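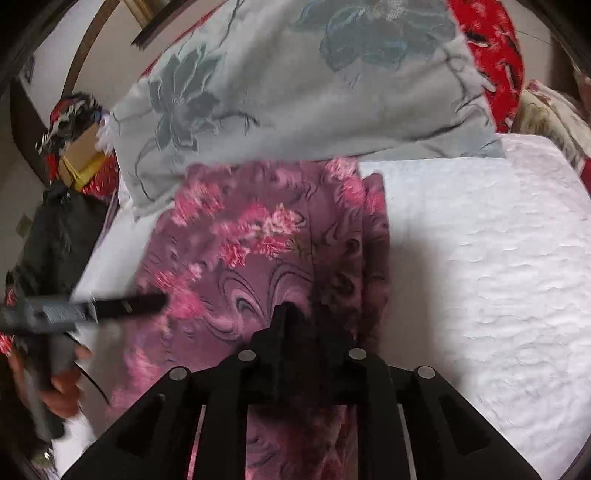

December, cloth-handling project, group notebook. Entry by Yiran Bai. Started 14:10, stopped a little after five.

Aim for the afternoon: more bed-surface demonstrations with the two hand-held grippers, patterned cloth only. Plain cloth was covered last month and the policy trained on it loses the fold edge as soon as there is a print. Ji-hoon thinks this is a lighting problem. I think it is the print. Both can be tested from the same data if we keep the bed covering white and change only the cloth.

Task definition, unchanged from Aušra's sheet: cloth starts folded on the bed below the pillow, both tools approach, one pinches the outer layer, the other steadies. Lift, open, lay flat, release. A take is void if a bare finger touches the cloth.

Takes recorded: 148. Voided: 13, nearly all for finger contact during the release. Xinyi has the list of take numbers and will strip them out before the upload to Bulleteo.

Notes on the mauve floral cloth:

Worst of the set so far. Swirls in the print look like creases in the preview, and where the real folds sit in the shadow of the tool they go almost as dark as the fingertips. I could not pick out the right fingertip against the cloth on several approaches. Suggest pale tape on the tips, both sides, same width. Check with Pascual first, as it may upset his tip tracking.

Quilted bed covering has puckers of its own. If the lower tip goes in too flat it catches the quilting and drags the covering along with the cloth. Approach at a steeper angle. I have changed the wording on the sheet.

Patterned pillow left in position for all takes. It should stay there for the next batch or the two sets will not compare.

Hardware: pivot on the spare gripper stiff again. Cleaned, no oil. Closing force not measured, scale is still on loan to the Su team.

Sync: drift between left and right streams reached 3 ms by the end of the session. Acceptable, but it was nil at the start. Restart both recorders at the halfway break from now on.

To do:
Tape trial, 2 widths (Yiran)
Relabel the fold-edge points on the first batch (Xinyi, Ji-hoon)
Get the scale back (Pascual)
Ask Aušra whether striped cloth counts as patterned for the competition rules. The Clultlow wording is unclear and I would like an answer before we record any.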